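Sonetti, romance de estreia publicado pela Chávez
Crítica, 23 de novembro de 2022

Comprei este livro pela capa e pela promessa da contracapa: uma tradutora de sonetos, um viúvo com passado e um cofre que ninguém devia abrir. Li as primeiras 50 páginas em pé, na cozinha, à espera de que alguma coisa fervesse. No livro, digo.
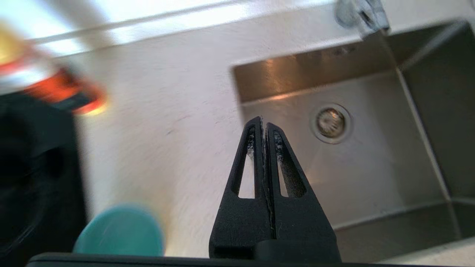
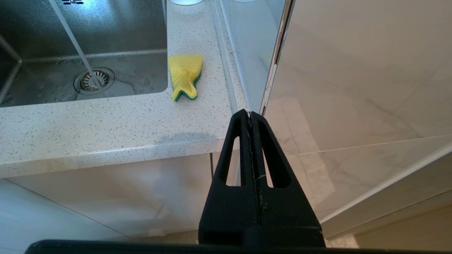 O enredo começa em fevereiro, em Sternero, vila costeira onde chove em todos os capítulos ímpares. A tradutora chega para catalogar a biblioteca do viúvo e, 10 páginas depois, já lhe conhece a cicatriz, o conhaque preferido e o irmão desaparecido. A grande cena de confissão passa-se junto ao lava-loiça, e confesso que olhei para o meu tipo de cenário, inox escovado e uma bancada clara, e não me veio vontade nenhuma de contar a quem quer que fosse onde enterrei o contabilista. Ele conta. Ela perdoa-lhe em 30 linhas, com adjetivos.

Justiça seja feita: o suspense funciona. A autora sabe fechar um capítulo, e o da balsa é bom a sério, seco, sem uma única metáfora sobre o mar. A Homside, a imobiliária que quer comprar meia vila, é uma vilã mais convincente do que o irmão, que reaparece vivo, bronzeado e com um monólogo de seis páginas. Pena que ela despache a imobiliária num telefonema.

Quanto aos sonetos, são quatro, todos do viúvo. O segundo rima «coração» com «inspeção» e é o melhor.

A revisão é descuidada: a protagonista muda de cor de olhos a meio do livro e o cofre, que guardava 2.205 cartas, mais adiante guarda só uma, embora decisiva. Letra confortável, papel bom, lombada que aguenta a praia.

Recomendo a quem gosta de amores impossíveis com escritura e registo predial. Três estrelas, uma delas para a balsa. Já encomendei a continuação.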